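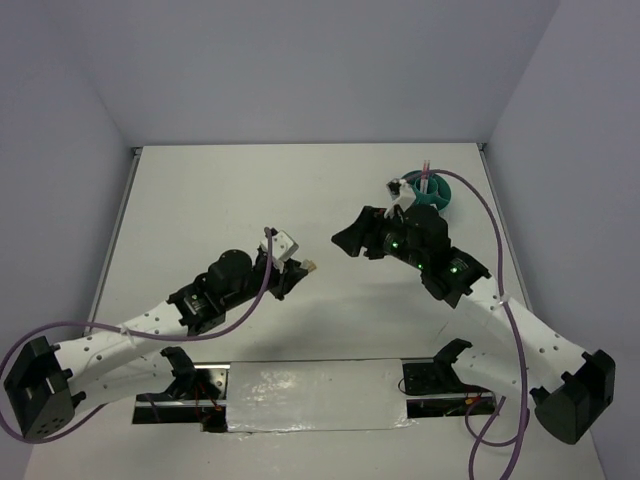
Project report: Two-arm handover of small parts
Robotics Club, Gornthorpe Technical School, Rornham

1. Purpose

Our group wanted to learn how two robot arms can work together on one table. One arm picks up a small part, brings it to the middle, and the other arm takes it. For a person this is very easy, but for the arms both grippers must arrive at the same point, and one must not open too early.

We named the project Ondano. The club gave us a budget of 3,450 and the use of the table from October.

2. Method

In our project the arms do not follow fixed positions. A student moves them by remote control, and the joint angles and camera pictures are saved together. Later these recordings are used to train a control program. We used the Bajpai method from our course book, with small changes in the timing.

We recorded 129 attempts. Each attempt was stopped after 40 seconds, also when the handover was not finished. Before every attempt we checked three things:
The cables have enough slack at the elbow.
Both grippers open and close fully.
The middle of the table is free.

The cable check was added in the second week, after one cable pulled tight and the arm stopped with an error – we lost a full afternoon to find the reason. 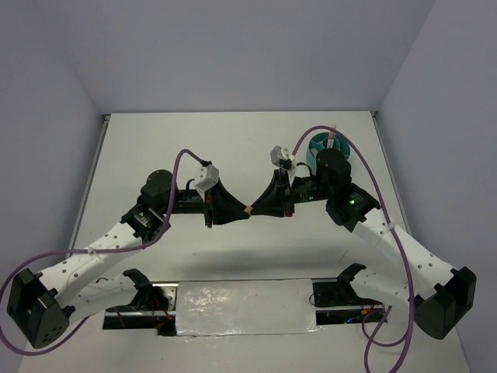 Figure 1. The gripper tips meet near the middle of the table, with a tiny part between them.

3. Results

We had to throw away 34 attempts. In most of these the part fell when the first gripper opened. In the others the recording had missing pictures and could not be used for training.

The height of the meeting point was more important than we expected. When it was too low, the operator could not see both tips well on the screen. We also noticed that slow movement does not always help, as a tired operator starts to correct too much.

4. Next steps

We will repeat the recordings with two operators and compare the results. The pause before the first gripper opens should also be measured – until now we only judged it by eye.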